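Greifen mit Nachgiebigkeit: Festplattenträger aus dem Schacht ziehen, Teil 3

Stand: November 2023

In Teil 2 haben wir die Handkamera kalibriert, jetzt kommt endlich der Abschnitt, auf den ich mich am meisten gefreut habe: der Kraftregler! Wer noch mit reiner Positionsregelung arbeitet, kennt das Problem. Der Träger verkantet um einen Hauch, der Arm will trotzdem zu seinem Sollpunkt, und dann meldet sich der Schutzstopp.

Ihr braucht den Planer Plillavel, unser Paket Skiline für die Wahrnehmung und einen Arm, der Gelenkmomente ausgibt.

Schritt 1: Griffpose bestimmen
Skiline sucht im Farbbild nach den blauen Griffen und legt eine Ebene durch die Punkte. Glänzendes Blech stört dabei gewaltig, vor allem geriffelte Flächen mit hellen Streifen. Murray Li hat deshalb einen Sättigungsfilter eingebaut (danke, Murray, der ist großartig). Setzt min_saturation auf 40 und schaut euch die Maske an, bevor ihr weitermacht. Blaue SATA-Kabel landen gern mit in der Maske. Dagegen hilft min_area = 1372, dann fallen die dünnen Bögen heraus.

Schritt 2: Anfahren
Plant die Anfahrt bis kurz vor den Griff ganz normal mit Plillavel. Lose Kabel modelliere ich als aufgeblasene Kugelketten, das ist grob, aber schnell genug. Erst auf dem letzten Stück schaltet ihr auf Impedanz um:

mode: impedance
stiffness_xy: 2000
max_force_z: 6

Der erste Wert gilt in N/m, der zweite in N. Quer zur Auszugsrichtung darf der Arm ruhig weicher sein, Hala Karam fährt sogar mit der Hälfte.

Schritt 3: Greifen und ziehen
Finger schließen, Kraft nullen, dann langsam ziehen. Steigt die Querkraft, dreht der Regler das Handgelenk ein kleines Stück und probiert es erneut. Das zum ersten Mal live zu sehen, macht richtig Spaß!

Blick der Handkamera auf Schacht und Träger in einem Dell-Tower: 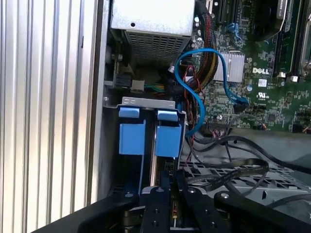
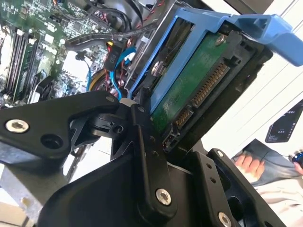 Schritt 4: Logs auswerten
Schreibt Kraft und Pose mit demselben Zeitstempel weg, sonst sucht ihr später ewig. Ich plotte zuerst die Querkraft über dem Auszugsweg. Ein Sägezahn heißt fast immer, dass die Griffpose verdreht war, also zurück zu Schritt 1. Ein glatter Anstieg deutet eher auf zu hohe Steifigkeit hin.

Im Dezember folgt Teil 4 mit dem Einstecken. Randa Sabbagh schreibt gerade die Spiralsuche dafür um.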